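Melati Krishnan has her knee up on a chair and an ice pack strapped to it, and she'd like it noted that the ice is precautionary.

"If you write that I'm injured, my mother will ring," she says. "If you write that I'm resting, my coach will. Put down that I was sitting."

She was sitting, then, in the clubrooms at Purkdale, two days after captaining the local women's water polo side to their first win over Talebi in five seasons. It was 9-8. Krishnan scored the ninth from so far out that the Talebi keeper had started swimming forward to collect it.

"It was a pass," she says. "I've told everyone it was a pass. Nobody on my team wants to hear it, and the girl I was passing to has been very gracious."

Krishnan is 27 and plays centre back, the position in which a person spends four quarters trying to shift somebody heavier than herself while the referee watches the wrong hand. She came to it late. Until 16 she was a swimmer, a 200 butterfly specialist of what she calls "regional menace", and she gave it up during a December training camp when the set on the whiteboard read 40 laps and she found she had no further interest in the far wall.

"Polo was in the next pool over. They were yelling at each other. I hadn't spoken to another human being before eight in the morning for six years, and I thought, well, that looks like company."

Her first season was spent mostly in the sin bin. She had the engine and none of the manners, and she was excluded so regularly that the scorer at Zalasano learned to spell her name without looking. She still thinks two of those calls were wrong and can describe both of them, at length, with salt and pepper shakers.

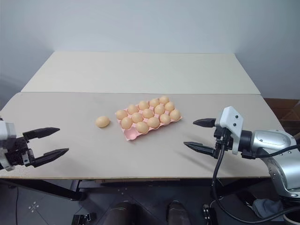 The defence that beat Talebi is a zone the players call the Dratance, after the pool where they first tried it and lost by 11. It drops two players back on to the centre forward and more or less invites the other side to shoot from outside. Krishnan explains it with a kitchen comparison. "The tray is us, all packed in together, no gaps. The loose one's their shooter. You leave her out there on her own and you let her have a go, and you hope she's got cold hands." And if she hasn't? "Then you get beaten by 11 at Dratance."

Talebi's shooters did have a go, and for three quarters very little of it went in. The fourth was another matter. Purkdale led 8-4 at the last break and were level with a minute and a half to play, a stretch Krishnan describes as "educational". She had two exclusions by then and couldn't afford a third. Her coach called a timeout and, by the captain's account, used most of it looking for the cap of his pen.

"He did say one useful thing, which was 'keep the ball'. So I threw it away and it went in."

There's been talk of state selection. She bats it off, though she has evidently thought about it enough to know the training dates. She works full-time in a tile showroom, the squad sessions start at half past five in the morning, and she has views on that hour of the day.

"I'd go," she says eventually. "Of course I'd go. I'd complain in the car the whole way there and I'd be the first one in."

Purkdale play Zalasano next, away, in an outdoor pool that is heated in theory. The club is hoping to take a busload of supporters. The seating there holds 500, and Krishnan recalls a crowd last year made up of parents, one man eating a pie, and a dog tied to the turnstile.

She unstraps the ice pack, bends the knee twice and looks satisfied, or at least looks like someone being watched. Training's at seven. She intends to work on her passing.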